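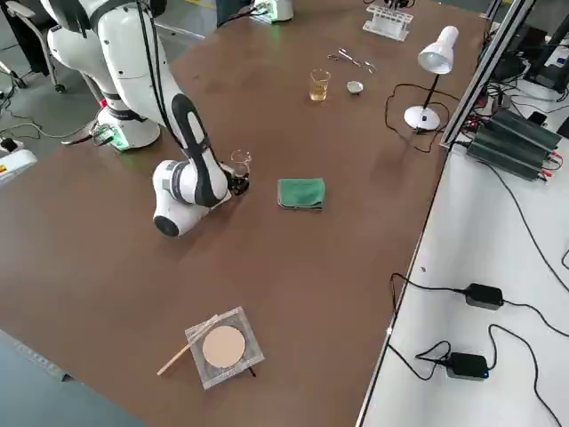

Dramstead Household Words

A word list of everyday objects and kitchen talk, collected from speakers in and near the village of Dramstead. Version 2.

What is in it

400 entries, one per line, in a tab-separated text file. Each entry has six fields:

headword – the spelling used by the speaker, where they had one
standard – the nearest word in standard English
meaning – a short gloss
speaker – a code, never a name
place – Dramstead, Kaltine or Tinen
note – free text, often blank

Eight speakers took part. Most grew up in Dramstead, two came from Kaltine as children, and one has lived in Tinen all her life.

How it was collected

Anitha Pillai recorded the talks at people's homes, starting in August. There was no fixed list of questions. Speakers were asked to talk through a day's cooking, washing and mending, and words were picked out from the recordings afterwards. Notburga Mayrhofer checked the glosses and settled the spellings. Where the two of them disagreed, both spellings are given with a slash between them.

The recordings are not part of this release. Speakers agreed to the word list being shared, but not their voices.

Known problems

Words for cloths and rags are over-represented. One speaker had a great many and was happy to go on.
The place field shows where the speaker lives now, so it should not be used to draw dialect maps.
Plurals are patchy. If a plural is regular it was usually left out.
Entries marked V in the note field come from the Vasconcelos notebook, an older handwritten list, and were confirmed by at least one speaker.

Changes since version 1

Duplicate headwords merged
Speaker codes made consistent
Tinen entries added

Use

Free to copy and adapt for any purpose, with credit to the Dramstead word list. Please send corrections to Anitha with the headword and the line number – spelling queries go to Notburga.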